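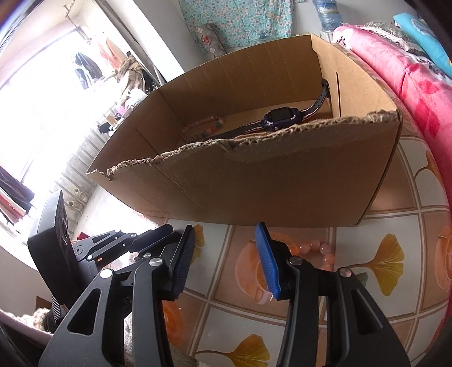
Der Karton mit der Uhr und dem Perlenarmband

Die Kiste von Wirkia

Also, das mit dem Karton fing damit an, dass Awuor mich fragte, ob ich einen Karton hätte. Ich habe immer einen Karton. Unter meinem Bett sind Kartons, auf dem Schrank sind Kartons, und im Flur steht seit Mai einer, in dem andere Kartons sind (zusammengefaltet, ich bin ja kein Unmensch). »Klein«, sagte sie am Telefon, »aber hoch. Und er darf ruhig kaputt sein.« Das fand ich einen merkwürdigen Zusatz. Wer bestellt denn einen kaputten Karton?

Ich nahm den braunen mit, bei dem die Vorderwand abgerissen war. Das war ich selbst gewesen, ich hatte es eilig gehabt, da waren Teetassen drin, und wenn Teetassen kommen, hole ich nicht erst das Messer aus der Küche. Vorne stand seitdem nur noch ein zerfranster Rand, bei dem man in die Wellen hineinschauen konnte, wenn man sich so etwas gern ansieht. Ich sehe mir so etwas gern an.

Awuor Kinyua wohnt im Haus Nummer 97, ganz oben, und als ich endlich oben war, hatte sie schon die gemusterte Decke auf dem Tisch glatt gestrichen und alles weggeräumt, was sonst darauf herumliegt. Bei Awuor liegt sonst sehr viel herum.

»Stell ihn in die Mitte«, sagte sie.

Ich stellte ihn in die Mitte.

»Mit dem Loch zu uns.«

Ich drehte ihn. Dann holte sie aus ihrer Schürzentasche eine Kinderuhr, so eine schlaue, mit dunklem, eckigem Gehäuse und einem Band, das innen rosa und weiß war, und legte sie hinein. Danach kam das Armband aus rosa und pfirsichfarbenen Perlen, ein paar dunklere mit Muster waren auch dabei. Sie legte es ganz sachte in die hintere Ecke, als würde es schlafen.

»Und jetzt?«, fragte ich.

»Jetzt trinken wir Kaffee und tun so, als wäre nichts.«

Ich muss hier kurz etwas über Awuors Enkelin erzählen, sonst versteht man gar nichts. Die Kleine war damals sieben und hatte ein Land. Das Land hieß Wirkia, es lag (wenn ich mich richtig erinnere) zwischen der Badewanne und Portugal, und es hatte eine Königin, eine Post und einen sehr strengen Zoll. Wenn man nach Wirkia etwas schicken wollte, musste man es in eine Kiste legen und die Kiste über Nacht offen stehen lassen. Morgens war die Ware dann verzollt. Manchmal fehlte etwas, dann hatte der Zoll es behalten. Bei Keksen war der Zoll besonders gründlich!

Mich hatte man in Wirkia zur Ministerin für Verpackung ernannt. Es gibt eine Urkunde darüber, mit Filzstift geschrieben, »Frau Yufang Tang« steht darauf, und das g hat einen Hut bekommen. Ich habe in meinem Leben 105 Bewerbungen geschrieben und nie eine Urkunde dafür gesehen, und für Wirkia brauchte ich keine einzige. Die hängt bei mir über dem Herd und ist mittlerweile ein wenig fettig.

Nun war die Kleine mit ihren Eltern weggezogen, weit weg, mit dem Zug über 100 Halte, so kam es Awuor jedenfalls vor, und beim Einpacken waren ausgerechnet die zwei Sachen liegen geblieben, die auf keinen Fall liegen bleiben durften. Die Uhr steckte hinter der Heizung. Das Armband fand Awuor in einem Gummistiefel. Am Telefon gab es Tränen, dann lange Stille und dann eine ganz geschäftliche kleine Stimme: Oma soll es über Wirkia schicken, das geht schneller.

»Schneller als die Post?«, fragte ich.

»Die Post hat sie gar nicht in Betracht gezogen«, sagte Awuor.

So saßen wir also vor dem Karton. Wir tranken Kaffee und aßen diese Kekse von Nullen, dem Bäcker unten an der Ecke, die außen hart sind und innen auch. Awuor guckte immer wieder hin. Ich guckte auch hin. Ein Ende vom Uhrband lehnte an der Seitenwand, gleich bei dem schmalen Schlitz, den der Karton da oben hatte, und ich dachte, wenn ich Zöllner in Wirkia wäre, würde ich genau durch diesen Schlitz kommen. Das sagte ich aber nicht. Man muss Awuor bei so etwas nicht noch anfeuern.

»Meinst du, wir brauchen eine Zollerklärung?«, fragte sie.

Natürlich brauchten wir eine Zollerklärung! Als Ministerin konnte ich da ja schlecht Nein sagen. Ich schrieb sie auf die Rückseite einer Stromrechnung: eine Uhr, gebraucht, weiß, wie spät es ist. Ein Armband, gebraucht, weiß es nicht. Wert: 194 Wirkische Taler. Awuor fand das zu niedrig, das Armband sei schließlich selbst gefädelt, und wir stritten eine Weile, dann ließ sie es stehen, weil in der Küche etwas überkochte. Es waren die Linsen. Sie kocht immer Linsen, wenn sie nervös ist, und es sind immer zu viele.

Wir aßen also auch noch Linsen.

Irgendwann wurde es dunkel, und ich hätte heimgehen sollen, doch Awuor hatte mir schon die Decke auf das Sofa gelegt. Sie hat so eine Art, Decken hinzulegen, da kann man nichts machen. »Nur damit jemand vom Ministerium da ist«, sagte sie. Ich lag dann unter zwei Kissen zu viel und hörte auf den Kühlschrank und auf den Bus und auf Awuor, die drüben im Bett hustete und sicher auch nicht schlief.

Und ich schwöre, mitten in der Nacht hat es geraschelt.

So ein trockenes Rascheln, wie wenn jemand mit dem Fingernagel über Wellpappe fährt. Ich blieb liegen. Ich bin eine erwachsene Frau, ich habe eine Lesebrille und einen Dauerauftrag, und ich blieb liegen und hielt die Luft an, damit ich den Zoll nicht störte. Es raschelte noch einmal. Etwas klackerte leise, wie Perlen klackern. Dann kam der nächste Bus, und danach war es still, und ich muss doch eingeschlafen sein, denn als ich die Augen aufmachte, stand Awuor im Nachthemd vor dem Tisch und rührte sich nicht.

»Yufang«, sagte sie. »Komm mal.«

Die Uhr war noch da. Das Armband war noch da. Auf der Stromrechnung aber, quer über meiner schönen Zollerklärung, klebte eine Briefmarke. Eine kleine grüne, mit einem gezackten Rand und einer Badewanne darauf, und darunter stand in winziger Schrift Rerkel. Das ist die Hauptstadt. Ich wusste das, ich war ja im Kabinett.

»Warst du das?«, fragte Awuor.

»Nein. Du?«

Sie schüttelte den Kopf. Wir sahen uns an, und ich überlegte, ob sie gut genug zeichnen kann für eine Badewanne von der Größe, und sie überlegte bei mir vermutlich dasselbe. Awuor malt Kühe, die aussehen wie Tische. Ich male überhaupt nicht.

»Es fehlt ein Keks«, sagte sie nach einer Weile.

Das stimmte! Auf dem Teller hatte am Abend noch einer gelegen, den wir beide nicht mehr geschafft hatten, und jetzt lag da nur Zucker. Da war für mich die Sache eigentlich klar.

Wir haben dann Folgendes gemacht: Ich habe die fehlende Wand mit einem Stück aus meinem Vorrat ersetzt (ich war extra noch mal zu Hause, Kartons holen, es war ein schöner Morgen), und wir haben ringsum Klebeband gezogen, bis der Karton aussah wie ein verletztes Knie. Die Uhr kam in einen Wollsocken, das Armband in den anderen. Die Stromrechnung legten wir obendrauf. Awuor wollte die grüne Marke erst behalten, sie stand eine ganze Weile mit dem Daumennagel daran, aber dann sagte sie, ohne die lassen die uns an der Grenze nicht durch, und drückte sie wieder fest.

Auf dem Amt bei uns unten hat die Frau am Schalter den Karton auf die Waage gestellt und uns gefragt, was drin ist.

»Ist schon verzollt«, sagte Awuor.

Ich habe trotzdem bezahlt.

Das Telefon klingelte, da hatten wir die Linsen vom Vortag gerade zum zweiten Mal aufgewärmt. Die Kleine wollte die Ministerin sprechen. Sie war sehr sachlich. Die Sendung sei in Rerkel durchgegangen, sagte sie, alles in Ordnung, nur solle ich dem Bäcker bitte ausrichten, dass die Kekse zu hart sind, der Zoll habe sich einen Zahn angeschlagen.

Ich habe es ihm ausgerichtet. Er war ein bisschen beleidigt.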